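Drollow revises kitchen circuit rules for older rental units

4/4/26

The town of Drollow has adopted a revised electrical code for rental kitchens, the first change to that part of the local rules since the rental registry was set up. The revision applies to any registered unit in which the kitchen counter outlets share a circuit with lighting or with outlets in another room. Under the town's figures, 1,458 of the more than 2,000 units on the registry fall into that group.

The main requirement is a second small-appliance circuit. Each affected kitchen must have 2 circuits serving the counter outlets, both rated at 20 amps, and neither may feed a light fixture, a hardwired fan or an outlet outside the kitchen and dining area. Ground-fault protection is required on every counter outlet regardless of its distance from the sink. The old rule asked for it only near the sink.

The text of the revision names the loads it has in mind: microwaves, electric kettles, toasters and countertop ovens. An electric kettle commonly draws 1,200 to 1,500 watts, and a mid-size microwave draws 1,000 to 1,500 watts at the plug, well above the cooking power printed on the door. On a 15-amp, 120-volt circuit the ceiling is 1,800 watts. Running both appliances together will trip a breaker in good condition. With an aging breaker or an oversized fuse, the wiring may carry the excess for some time.
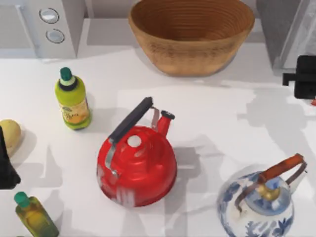 Units built with fuse panels are treated separately. A fuse panel may stay in service if an inspection finds it sound, but the new kitchen circuits have to be run from a breaker subpanel. Screw-in fuses on the remaining branch circuits must be fitted with type S adapters, which prevent a fuse of a higher rating from being installed later. Aluminum branch wiring found during the work must be reported to the inspections office before walls are closed.

Counter spacing follows the rule already used for new construction. No point along the wall line of a counter may be more than 24 inches from an outlet, and any section of counter 12 inches or wider needs an outlet of its own. Power strips and extension cords are not accepted as a substitute. Islands are exempt in existing kitchens unless the floor is opened for other work.

Owners have 52 weeks from the date a notice is mailed to complete the work and request a final inspection. Notices will go out by district, beginning with the Peltance district, where most of the affected buildings are and where the housing is generally the oldest. The Guo Street blocks are next. The order of the remaining districts has not been set.

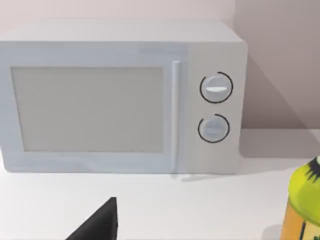 A countertop microwave. The revised code counts it as a small-appliance load.

Permit fees for the second circuit are waived if the application is filed during the first half of the notice period. The waiver covers the permit and one inspection. Repeat inspections after a failed result are charged at the standard rate, and panel replacement requires its own permit - the waiver does not extend to it.

A unit may be occupied while the work is under way as long as the kitchen is not without power for longer than one working day. If the outage will be longer, the owner must provide at least one temporary outlet with ground-fault protection, fed from a circuit that does not serve the refrigerator.

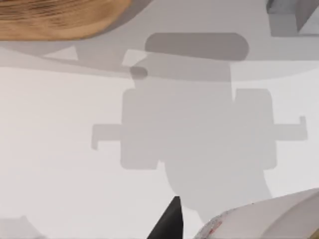

The revision also changes how inspection results are recorded. Each unit will receive a label on the inside of the panel door listing the two kitchen circuits by breaker position, wire gauge and date of inspection. Results will be entered in Promov, the permit software the town has used since January, and tenants will be able to look them up by address. Earlier inspection records are on paper and will not be transferred.

Owner-occupied homes are outside the scope of the revision, as are units wired under the current construction code. Owners who believe a unit has been placed on the list in error may submit a circuit diagram signed by a licensed electrician. The deadline for doing so is 30 days after the notice is mailed, and the 52-week period is paused during review.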